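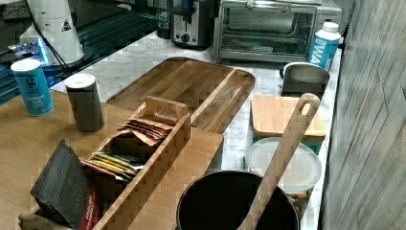

Kerkix child theme, February, 14:20. Menu widget still dropping its last column under 38 em. Rolled back the flex change, no differnce. Header on the kitchen demo page crops badly on mobile, left side goes first. Set focal point left, better. Macarena to check on her phone.

Cleared cache, 6 plugins off, Mallix left on.

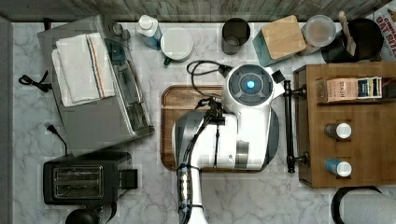
Column bug is Mallix after all, loads its own grid css late. Dequeued it in functions.php, priority 20. Footer ok now. Alcides wants the same fix on Brilton, not tonite. Still to do: translation strings, changelog.

We use cookies to improve your experience. Accept | Settings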